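White wire dish rack: cups on the prongs or on a tray?
Print this page | E-mail this to a friend

Posted by Shahla Mohammadi

I've been told twice now that cups should dry upside down on the upright prongs of a wire rack, and I'm not convinced. My old rack was a flat plastic thing from Kenier with no prongs at all and I never had a problem with it. The replacement is white coated wire, and every light cup I put on it leans over, catches the draught from the back door and ends up in the sink.

We use plastic cups mostly, in mixed sizes. The small ones slide down too far and the big ones wobble. The leaflet says the rack is "suitable for all drinkware", which I take with a pinch of salt, as it also says it fits any worktop and it doesn't fit mine.

Is there any real reason to use the prongs? Or can I lay the lot on their sides on a tray and stop fussing?

Posted by Iltlow

Prongs. That's what they are there for. Had mine since April and no trouble.

Posted by Žukauskas

I wouldn't take "that's what they are there for" as much of an answer. Plenty of racks have prongs spaced for plates, and then the maker writes "cups" on the box to sell a few more. Push an empty cup gently with one finger once it's on. If it tips, the prong is no use for that cup, whatever the leaflet says.

Trays I don't trust much either. A cup lying on its side keeps a puddle along the bottom of the curve, and on a flat tray the water that does run out sits there with it. If you must use one, tip the mouths slightly downhill and put a folded tea towel under the back edge. Mine were still damp after 3 hours lying flat, and that was with the window open.

Cups, tray and rack: 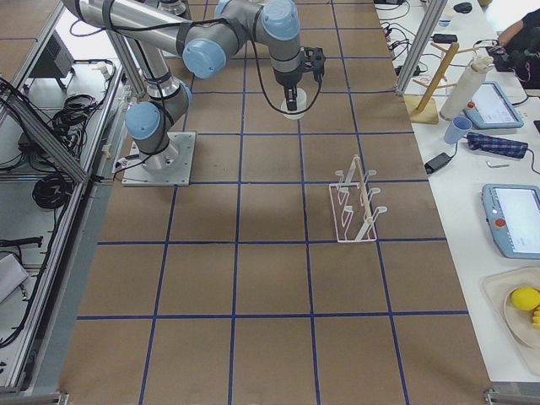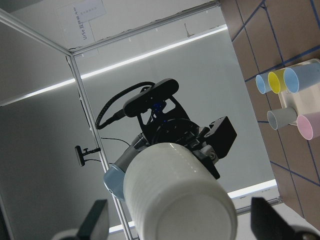
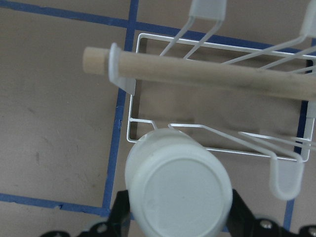
Before you spend money on another rack, look at the ends of the wires on the one you've got. The coating always goes there first, and once it splits you get rust marks inside your cups that no amount of scrubbing will shift. Frosted plastic tips like the ones on the prongs in the last photo are the sort of thing I'd check: give each one a tug, and if it turns or comes away in your fingers, water is getting in behind it. People say a dab of nail varnish will seal it. I tried that on 2 of mine and it flaked off, so I have my doubts. As for the draught, move the rack away from the door and see if they still fall before blaming the prongs.

Posted by Farolville

Dry them with a towel and put them away? I've never understood leaving cups out all night.

Related items
Rust spots on a coated wire rack
Do plastic cups hold on to smells?
Drip trays that drain the wrong way
Getting tea stains out of white cups
Is a folding rack worth the bother?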